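Responding to a Grip Loss Fault on a Two-Arm Cleaning Station

Applies to: Vavine two-arm stations running the table clearing task
Maintained by: Floarea Lungu, Station Safety
Last revised: February

Purpose

This procedure explains how to respond when a station stops with fault 352 (grip loss, tool in hand). The fault is raised when the measured opening of a gripper no longer matches the handle it is supposed to be holding. It was added after a station in the Trillurar hall dropped a hand brush during a sweep and continued the stroke with an empty gripper, pressing its fingers into the table until the force limit stopped the arm. The fingers were bent and the wrist cable had to be replaced.

Before you begin

Only operators who have completed the Ebrahimi access course may enter the station area. A second person must remain at the stop button for as long as anyone is within reach of the arms. Do not clear the fault from the control screen before the tool has been checked. Clearing it returns the arms to their last commanded position, and a tool that has slipped may be thrown or crushed.

Procedure

1. Press the stop button and wait for both arms to come to rest. The arms hold their position when stopped. Do not push against them.

2. Write down the fault number, the arm that raised it and the step of the task. The log keeps only the last 27 entries, and older ones are overwritten.

3. Support the tool with one gloved hand. Ask the second person to open the gripper from the screen, at slow speed.

4. Inspect the handle. Grease and food residue are the most common causes of slipping. Wipe the handle with a dry cloth. Replace any handle that is cracked or has worn smooth at the grip point.

5. Inspect the gripper fingers and any pads fitted to them. A pad that has lifted at one corner must be replaced.

6. Follow each cable from shoulder to wrist by eye. If a loop has caught on a joint, stop here and call maintenance.

7. Return the tool to the gripper and close it. Pull lightly along the handle. If the tool moves, repeat steps 4 and 5.

8. Leave the area, release the stop button and clear the fault.

9. Run one full sweep at reduced speed with scraps on the mat. One arm must keep the dustpan still while the other brings the brush toward it.
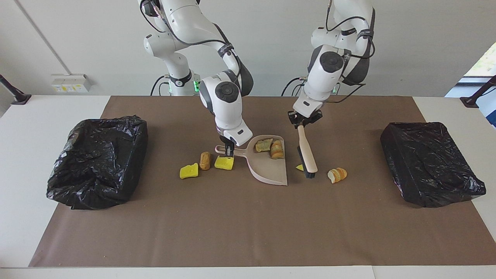 Category: Fault Response

If the fault returns

A second grip loss fault on the same arm within 700 cycles must be reported to Station Safety. Take the station out of service and attach a Pondus lockout tag to the main switch. The tag may be removed only by the person who signed it.

Related pages: Replacing Finger Pads; Cable Inspection; Changing Bin Liners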